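### 4.2 The basket that stays out

Laundry research has been generous to the washing machine and stingy to the basket. Of the 44 households in our study, all could tell us the make of their washer, and a few could tell us its spin speeds. Asked where the basket lived, most people pointed at a place where it wasn't. We take this as our starting point, with some sympathy, having one of our own on the stairs.

In our coding, a basket was "stored" if it stood in the spot its owner named during the first interview, and "out" if it stood anywhere else. The scheme looked tidy in February and had stopped looking tidy by the second visit. One participant in Karras named the bathroom, walked us there, found no basket, and renamed the living room without breaking stride. Her entry was recoded twice. Under the rules we had written ourselves, her basket has never been out.

Location turned out to matter more than size. Baskets left beside a sofa, on the route between the bedroom and the kitchen, collected clothing through the day in small deposits: a sock, a cloth, a shirt somebody had decided against. Baskets kept behind a door were filled in one angry session, usually at night. We call the first pattern *trickle loading* and the second *bulk loading*, terms that Maarja Šimkus has asked us to defend at more than one meeting.

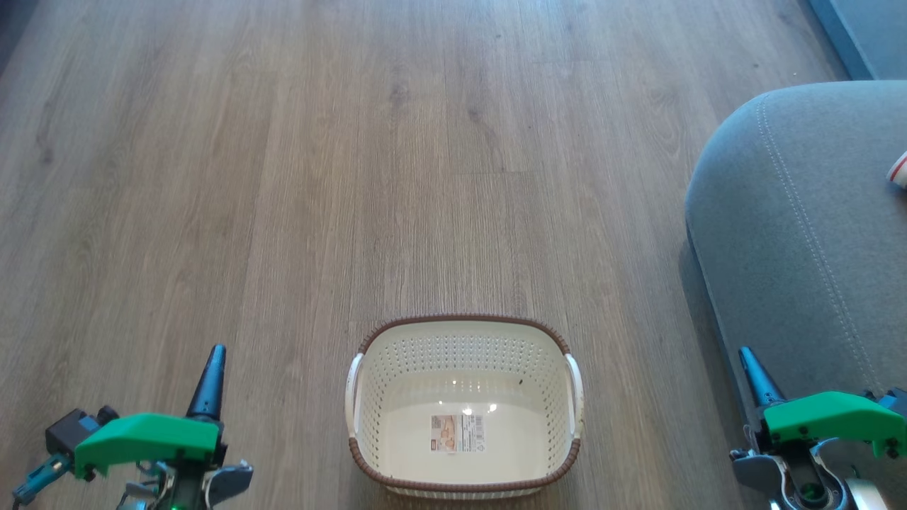
Floor position also decides who ends up dealing with the thing. A basket against a wall can be ignored by every adult in a household for as long as the supply of clean shirts allows. One in the walking line gets moved, and moving it counts, in the minds of those who do it, as having done the laundry. In the Eltaden homes we logged 15 separate relocations that their authors described to us as chores. No garment changed condition in any of them.

We had expected people to wait for a full load. Interview answers supported this warmly: full loads were thrifty, sensible, and what one's mother did. The diaries tell another story. The first item in an empty basket seems to alter its standing at once. Before that item it is furniture, or a toy, or a thing to carry firewood in; afterward it is a task, and remarks begin to be made about it. Several diarists recorded the first garment by name and then wrote "etc." for the rest of the week.

Color enters here, since the first garment was so often one that could not be washed with anything else. Red items were a particular offender. A red shirt dropped in early tends to claim the whole basket, and later arrivals in pale colors are draped over the rim, or left on the nearest chair in a kind of diplomatic protest. Of the 32 diaries complete enough to code, the longest unbroken entry concerns one red top and the question of whether it had finished bleeding dye. It had its own page. The matter was still open when the diary ended.

**Figure 3.** Laundry basket with a single red garment, which has white on part of it.

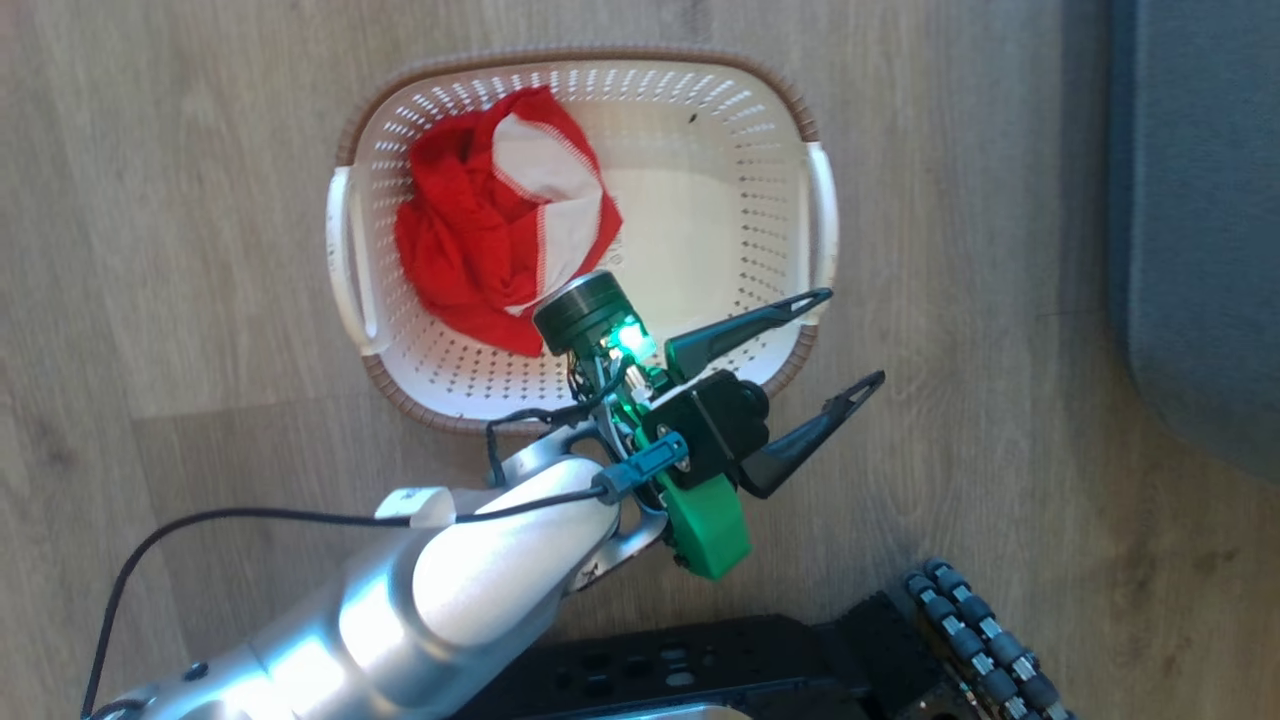
Michalis Deligiannis, reading a draft of this section, objected that we had the order backward: in his view a household sorts its clothes long before anything reaches a basket, by deciding what is dirty, and the quarrel over colors is only the part that gets written down. He added that a red shirt worn for an hour is dirty in some homes and clean for another three days in others, and that our diary form had no box for this.

The form indeed has no box for it. It has a box for "other," which participants used mainly to complain about the form. We went back to the Hostura interviews with his point in mind and found plenty to support it. Clothes that were neither clean nor dirty had their own territory, generally a chair back or the arm of a sofa, and could stay there well past the date of the next wash. When such an item did go into the basket, people described it as giving up on the garment. Two people used the phrase "had to let it go," of cardigans.

We therefore treat the basket as the second sorting station and the chair as the first. This costs us a cleaner diagram, which had already been drawn. It also means that the relocation counts given earlier understate the work involved, as garments on chairs were being moved too, and were not logged. The Rergate visits, which used the revised form, include a line for chairs, and Section 4.3 takes up those entries together with the matter of the single sock.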